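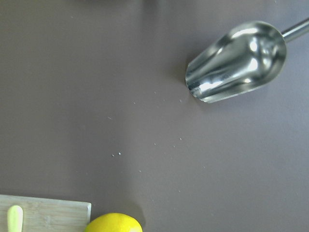

Scoop, lemon, cutting board.

March 28, 2018

Notes on the Hasia press registration law

I have now read the full text of the press registration law that the government of Hasia put into force this month. My copy is the English translation by Gwendolyn Szabo, checked in places against the official version by Ignacio Mbeki, who practiced law in the capital before he left. Most of the coverage I have seen deals with the speech that introduced the law. The text is duller and worse.

Article 4 requires any person who publishes news "on a regular basis" to register with the Ministry of Information. Regular is not defined. Mbeki tells me the ministry's lawyers were asked about this at the hearing and replied that the courts would settle it. The courts in question are staffed by judges whose terms are renewed by the president, under the amendment passed after the last election.

Article 9 sets the fee at 300 in local currency. That is over a month's pay for a schoolteacher in Ulline, the northern province where most of the small weekly papers are printed. A paper that files late pays the fee again. A paper that does not file at all can have its equipment seized, and the article lists equipment broadly enough to take in a telephone.

Article 11 is the one I would ask people to read twice. It allows the ministry to suspend a registration for up to 200 days while it looks into a complaint. The complaint can come from anyone, including the ministry. There is no hearing before the suspension starts. An appeal is possible, but Article 12 says that filing one does not lift the suspension. A weekly with no income for that long will close, and the appeal will then be dismissed because there is no longer a paper to bring it. Szabo's footnote says the same wording appeared in the older broadcasting law, where it was used against Radio Ambrose. Ambrose won its appeal. It had been off the air so long by then that its frequency had been given to someone else.

The ministry says 1,405 outlets have registered so far and offers this as proof that the press accepts the law. I looked through the published register. It includes church bulletins, a seed catalog and the newsletter of a chess club. It does not say how many applications were refused, and the law does not require the ministry to say.

Two small corrections to my last post. I wrote that the editor of the Drarier weekly was being held under Article 11. He is being held under the penal code, on a charge of insulting a public official, and the paper's suspension is a separate matter. I also gave the vote in the assembly as unanimous. There were 2 abstentions.

Szabo is still working on the schedules at the back of the law, which cover foreign correspondents and printing houses. I will go through those when her translation is done.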